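Participants wanted for a gripper comparison study in Sendby

Published: Monday, March 13, 2023

The handling group at Vostura is looking for 12 people who will help us to compare hand-held grippers during April. You do not need any technical education. It is enough that you can use both hands well, and that you can stand and walk for the length of a morning.

We have two types of finger pads and two types of camera lens, and we would like to know which combination gives the better recordings for our arm controller. Each participant works with all of them, in an order which we give you. The tasks are simple: opening and closing doors, turning a key, taking a bottle from a shelf and putting it back, folding a cloth. You repeat each task many times. Please consider this before you apply, as some people find it boring after the first hour. 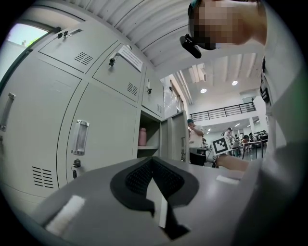
Every session starts with a short calibration, which our staff will do together with you. After this you work at your own speed. We do not measure how fast you are, and a dropped object is also useful for us, so please do not stop the recording when it happens. There is a break after each change of pads.

Some tasks are recorded also with a camera worn on the head. If you wear glasses, this is normally no problem, but write it in your application. Faces are made unrecognisable before the recordings leave our building. The complete set should have 3,000 recordings at the end, and 67 of them will be chosen for a detailed check by our colleagues in Tresville.

What we ask from you: age 18 or more, no present injury of the hand, wrist or shoulder, and English or Czech good enough for the safety instructions. Left-handed people are very welcome, we have too few of them until now.

What you receive: 1,000 CZK for each completed session, paid by bank transfer, and lunch in the canteen. Travel costs are unfortunately not paid.

To apply, please write a short e-mail to Zuzana Matoušek with your free days in April and your usual hand. Questions about the equipment or about data protection are answered by Vendula Michalík, who leads the study.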